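# Two months with the Collora handheld kit

I've now used the Collora for long enough to have opinions, and a couple of people on the forum asked me to write them down in one place instead of scattering them over three threads. So, the long version.

Quick background if you haven't run into it. The Collora is a gripper you hold in your hand, plus a head-worn camera, a calibration cube and a piece of desktop software. You put the camera on, you do a task with the gripper (pick up the cup, put it on the shelf, whatever), and what comes out the other end is a set of trajectories you can train a policy on. No arm needed while you collect, which was the whole appeal for me. Our arm is shared with another project and I get it for maybe an afternoon at a time.

Before this I was using the Sakai leader-follower setup, where you move one little arm and the other one copies you. I liked it, I still like it, but it's slow! On a good day I'd get 60 usable demonstrations and a sore neck. My first real day on the Collora I got 300, and that was with a long lunch and a lot of fiddling. I don't know that every one of them is as clean as a Sakai demo — more on that below — but for the kind of messy tabletop stuff I care about, I'll take the volume.

## Setup

The box was easy. Everything's in foam, the printed guide is short, and the gripper paired with my laptop on the second try. The software install was less fun. It wants a specific driver for the camera, the link in the guide goes to an older version, and the older version installs perfectly happily and then gives you a black preview. I lost most of a morning to that. Get the driver from the downloads page and ignore the guide.

After that there's the calibration routine, which you're supposed to run at the start of every session. You hold the gripper where the camera can see it, bring the cube up with your other hand, and turn both around while the software collects views. It wants 17 good ones before it'll let you go on, and it beeps for each. Sounds like nothing, but the first few times I did it I was waving my arms like I was landing a plane and getting a beep every ten seconds. 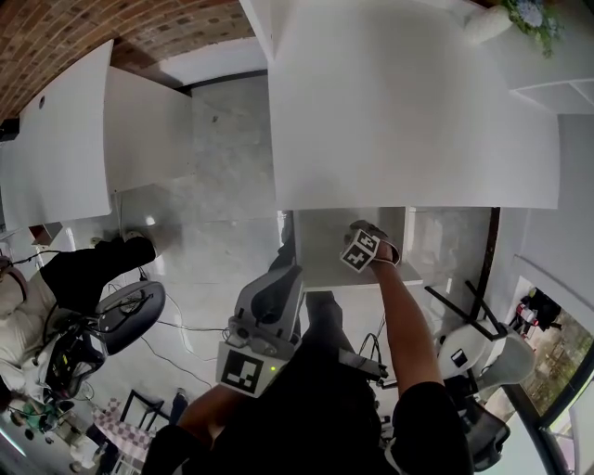
The cube is my favorite part of the kit, oddly enough. I'd expected a flat calibration board like the one I had with the Sakai, and a board is miserable to hold one-handed while you're also holding something else. A cube you can just wrap your fingers around from behind and lift, arm out, and the black-and-white squares on it still face the camera. The gripper has its own marker on a white plate, right next to the little green light, so once you've got both in view you only have to worry about angles. My one gripe is size. It's small, and if you stretch your arm all the way out in a bright room the software starts dropping it. Pull your elbow in a bit and it comes right back.

## Using it

The gripper is comfortable for the first hour. The grip is well shaped, the trigger has a nice even pull, and I never felt like I was fighting it. By hour three my forearm knew about it. If you have small hands, try one before you buy, because the reach to the trigger isn't adjustable and I can see it being a real problem.

Cables! I have to talk about the cables. There's no wireless version, so you're tethered, and the supplied lead is long enough to reach a table but too stiff to lie flat. I've rolled over mine with an office chair more times than I want to admit. I ended up buying a softer one from Delico, which cost less than dinner and made a bigger difference than any software update so far. Wrap a velcro tie around it near your elbow and leave some slack.

Tracking is good on big, slow movements and so-so on quick twists. Pouring, stacking, wiping, opening drawers, all fine. Unscrewing a jar lid was a mess, as the marker turns away from the camera halfway through each turn and the software has to guess. It flags those stretches in orange, which I appreciate, but you still have to decide whether to keep them. I've been throwing out anything with more than six orange frames in a row. Maybe too strict, I don't know yet.

White surfaces and shiny floors didn't bother it, which surprised me after the Sakai camera, which hated glare. Direct sun on the marker did. I pull the blinds now.

## The software

Fine! It's fine. Recording is one key, discarding the last take is another, and they're far enough apart that I've only deleted a good take once. Labeling is clumsy. You type the task name in for each batch and there's no list to pick from, so I have "cup to shelf," "cup to shelf " with a space on the end, and "cup ot shelf" as three separate tasks. Please fix this.

Export is quick and the format is documented properly, with sample code that ran the first time. I had a small policy training on my own data the same evening. It went for the cup and knocked it over, but it went for the cup, and I was ridiculously pleased.

## Support

I emailed twice. The driver question got an answer the next morning. The second was about a trigger that had started to stick, and that took six days and a follow-up from me, though they did send a replacement spring free of charge. There's supposed to be a firmware update in October that improves the quick-twist tracking. I'll add a note here if it does.

## Would I buy it again?

Yes, for my kind of work. If you have an arm to yourself all day and you need precise, careful demos, I'd stay with the Sakai, or something like it. If you want a lot of everyday examples from real rooms and you can live with cleaning up some of them afterward, get the Collora and budget for a better cable.

I'm taking mine over to the Corndale workshop next to try it in their kitchen, which has worse light and a lot more drawers.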